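Gillgate School Families Win Back Their Library, Hours and All

3 min read

GILLGATE, 8 Jun 2021 – The Gillgate Schools Alliance announced today that the district has agreed to reopen the libraries at Palacios Elementary and Nimarik Middle School in time for the fall term. The rooms have been locked for two years, during which the books were described in district paperwork as "temporarily resting."

The agreement follows a 228-day campaign by parents, teachers and students, who collected 1000 signatures and attended every school board meeting on the calendar, including the one moved to 7:15 in the morning.

Under the terms approved by the board, each school will have a full-time certified librarian, open doors before and after class, and a yearly book budget that can be spent on books. The last point took three drafts. 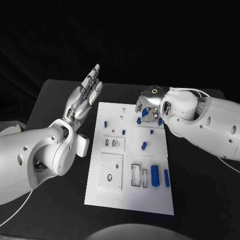 Two white robot arms above a dark gray tabletop.

The district had planned to replace both libraries with Brarkis, a reading subscription that students could use at home. A family survey run by the Alliance drew 361 replies, and roughly 200 of them came from households that share one device or have no dependable internet. The district thanked the Alliance for its input and asked whether the survey could be resubmitted online.

"We like screens fine," the Alliance said in a statement. "We also like a room with a door, a grown-up who knows where the dinosaur books are, and a chair. Our kids asked for all of it and were very polite about it for a long time."

Work left to do includes the high school, where the library is still in use as storage for the old library's shelves. The Alliance will press for a reopening date there when budget talks resume later in June – and it has asked that those talks be held in the evening, when people who work can come.

Families who want to help with shelving at Palacios or Nimarik may sign up at either front office. Overdue books from before the closure will be accepted without fines. The district has confirmed this in writing, and the Alliance has kept a copy.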